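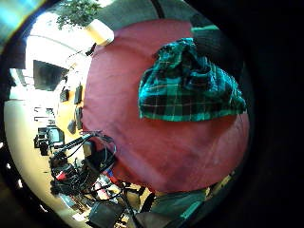
Wrist camera view through the fisheye, plaid cloth on the red fabric.

December 11, 2021

I spent the week comparing two hand-held grippers, the Cado and the Broder, with the same camera and lens moved from one to the other. The task was cloth: pick up a piece by a fold, move it, put it down.

The Cado has the longer fingers and a trigger with a light spring. It closes square, and it will take a single layer of cotton if you come in at a shallow angle. The Broder closes harder and tends to take two layers when you want one. Sneha Bajpai lent me softer pads for it, which helped on thin cloth and made no difference on anything heavy.

The lens matters more than I expected in October, when I was still using a narrow one. With the fisheye, a large piece of fabric can take up the middle of the view and there is still wall, floor and shelving around the rim for tracking. The right side of the view above is black, so all of the usable background is on the left. Bright ceiling is not much use either. I locked exposure after the first session and the tracker lost its position less often.

Recording is at 60 frames per second. I kept 1,874 clips across both grippers and threw out more than I would like, mostly from the Broder, whose mount flexes when the trigger is pulled all the way. Tightening the bracket fixed part of that. The rest is in the printed plate, and I have a thicker one drawn up with 8 mm walls.

Sync is still done by hand. The Rajput controller stamps the trigger position on its own clock and I line it up with the video afterward. Zedum's board is supposed to do both on one clock. Mine has not shipped.

For now the camera stays on the Cado.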